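Play kitchen at Menholm: progress report to the Jirndale Fund, September

Dear Aitana Bermúdez,

Thank you again for your patience over the summer, and for the kind note that came with the second payment. We have now spent 135 pounds of the grant, nearly all of it on toy food and tableware, and I must say the soft things have been a joy to choose.

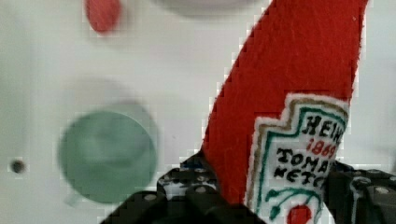

Can the plush pieces be washed?
Cool hand washing is fine, and we dry them flat overnight.

The white table is settled as the main cooking table, with the plates and bowls laid out on it alongside the fruit. Þröstur Grímsdóttir has drawn up a tidy-up list, which is longer than I expected (she is very thorough!), and it will go to Drallen once we've both read it through.

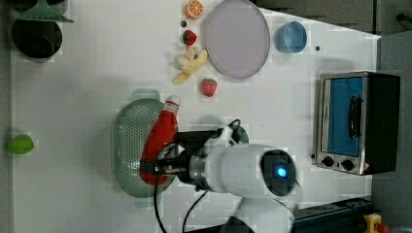
The list also covers the spare pieces, and we still owe Kimaro an answer about the 14 they offered us in spring. I'd like to say yes, if there is shelf room. 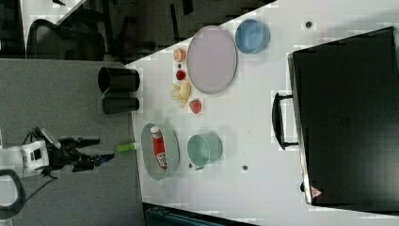

Storage is the one thing running late. The 2 shelf units are on order, and we have kept back 72 pounds to pay for them.

With warm wishes from all of us at Menholm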